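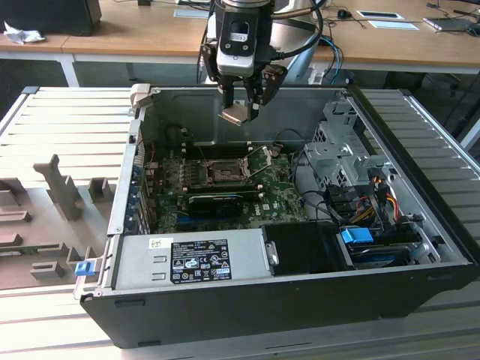
Dell tower, side panel off, CPU socket open.

Thread: Keep the old office machines going or bin the lot?

ledgerbird wrote:
I do the books and, by default, the computers for a small seed and feed store in Histilstead. We have a row of Dell towers of a certain age. They boot, they print invoices, they sound like a hair dryer in a bucket. My boss has been told by a man in a nice jacket that every one of them needs replacing, at $467 apiece before tax, monitors extra.

My own feeling is that I could put a solid state drive and some memory in each for $140 and get three more years out of them. The boss likes my number better but trusts the jacket more. Has anyone here done this for a real business, with real people yelling at you when the invoice screen freezes? I'm after experience, please. I've already read all the articles and they were all written by people selling one thing or the other.

tinsnips wrote:
Did this for a tire shop. Swap the drives and you're a hero. Spinning drives are what make those machines feel dead. The processor in an old office box is fine for typing numbers into squares, which I assume is most of the seed business.

Clean them while you're in there. Take them outside first. I did my first one on the break room table and we were finding gray fluff in the creamer until February.

Mossback_Ray wrote:
I'm going to be the bad guy. $140 a machine is parts. What's your time worth? Everybody who does this at work for free counts it as zero, and then they're in the office at eight at night with a flashlight in their teeth, looking for a screw. A new machine comes with a warranty and someone else's phone number. That phone number is what you're paying for.

ledgerbird wrote:
Ray, I have called that phone number. I was on hold long enough to learn the tune.

Mossback_Ray wrote:
Sure, but while you were on hold it was their fault.

quietfan wrote:
Check what operating system they can run before you spend a dime. A lot of older office hardware won't officially take Windows 11, and Windows 10 stops getting updates in 2025. So "three more years" is right up against the wall. That may be fine. Just tell your boss the real date so it doesn't land on you later.

ledgerbird wrote:
That's useful and I hate it. They're all on 10. I told him three years because it sounded like a number a professional would say.

Zewditu Negussie wrote:
I use my real name on here, which my son says is a mistake. I kept the computers going at a dental office in Plomville for a long time, and I want to stick up for the repair side a little.

Ray is right that your hours count. But replacement takes hours too, and people leave those out. Every new machine has to have the printer set up, and the other printer, and the label printer that only works if you install it in a particular order while holding your breath. Then the person who uses it wants her icons back where they were. With a cloned drive, she sits down, and it's the same computer in a better mood. I never once had a complaint after cloning. After new machines I had complaints for a month, including one about the color of the power light.

Do one first. Pick the one that belongs to the loudest person.

tinsnips wrote:
Loudest person first is the best advice in this thread. Either you win them over or you find out early.

bent_pins wrote:
Since people are talking about opening these up: if you get the idea of swapping processors while you're at it, don't, unless you have a reason. My username is my resume. On the Intel sockets of that era the contacts are in the board, under the load plate, and they're little gold springs you can ruin with a sleeve. I ruined mine with a sleeve. Put the cover or a chip back in right away, and don't leave the thing standing open while you go get coffee.

ledgerbird wrote:
I wasn't going to, but now I'm scared to wear a cardigan near them.

bent_pins wrote:
Good.

Mossback_Ray wrote:
See, this is what I mean. We're at sleeve safety. The man in the jacket doesn't have this problem, his sleeves are in another town.

Rocío Cuervo wrote:
There's a third way that hasn't come up - buy used. I run the office for a moving company in Sorbridge and we got off-lease business machines, newer than yours sound, already with solid state drives, and they run Windows 11 without any tricks. $300 each. My brother-in-law in Cáceres does the same for his whole language school.

You do have to be picky about the seller. Ask for the exact processor model in writing. "Core i5" covers a lot of years and some sellers are relying on you not knowing that.

quietfan wrote:
Seconding this. I should have said it instead of only bringing bad news.

Mossback_Ray wrote:
So $300 for someone else's old computer, when new is $467. For $167 more you get one nobody has eaten a sandwich over.

Rocío Cuervo wrote:
Ray, the new one at that price may be worse inside than the used one. Cheap new office desktops come with as little memory as the maker can get away with. Ask me how I know. Also, in my office it will have been eaten over by lunchtime.

Zewditu Negussie wrote:
I'd go with Rocío for any machine that's truly slow and do the drive swap on the rest. You don't have to treat them all alike just because they're all in a row.

tinsnips wrote:
Disagree a bit. Two kinds of machine means two kinds of problem. There's a lot to be said for every box being identical, because when one dies you have a pile of parts for the others. My tire shop guy has one on a shelf that's been picked over like a Thanksgiving turkey. It has no drive, no memory and one side panel, and it has saved him more money than I have.

ledgerbird wrote:
What about power supplies? One of ours has started clicking when you turn it on. Just a click, then it thinks about it, then it goes.

tinsnips wrote:
That's your turkey.

bent_pins wrote:
Check the plug on it before you go buying a replacement supply. Some Dells use their own connector and a regular one off the shelf won't fit without an adapter. And don't open the power supply itself. I haven't ruined one of those and I intend to keep it that way.

quietfan wrote:
Back up the clicking one today. Today as in before you answer me.

ledgerbird wrote:
Backed up. It was the payroll machine, because of course it was.

Talked to the boss. I gave him all three prices and the 2025 date, and he did the thing where he looks out the window at the grain trailer. We're buying one used machine at $300 for payroll, and I'm doing the drive swap on the one at the front counter as a test. The front counter is Zewditu's loudest person, by a distance. If she's happy I get to do the others. The man in the jacket has been told we're thinking it over.

Mossback_Ray wrote:
Fine. Write your hours down, though. Every one of them, including the ones spent in here. Then multiply and come tell me I was wrong.

ledgerbird wrote:
I'm not writing down the ones spent in here, Ray, he pays me for those.

Zewditu Negussie wrote:
Label the old drive with the date and put it in a drawer. Don't wipe it until she has gone a whole month without missing a file.

Related threads
Cloning a drive when the new one is smaller
Off-lease desktops: sellers to ask and what to ask them
Label printer vanishes after every update
Is canned air a scam
What do you do with dead power supplies?

Last updated: November 20, 2022
Contact the moderators | Copyright belongs to the individual posters | Back to top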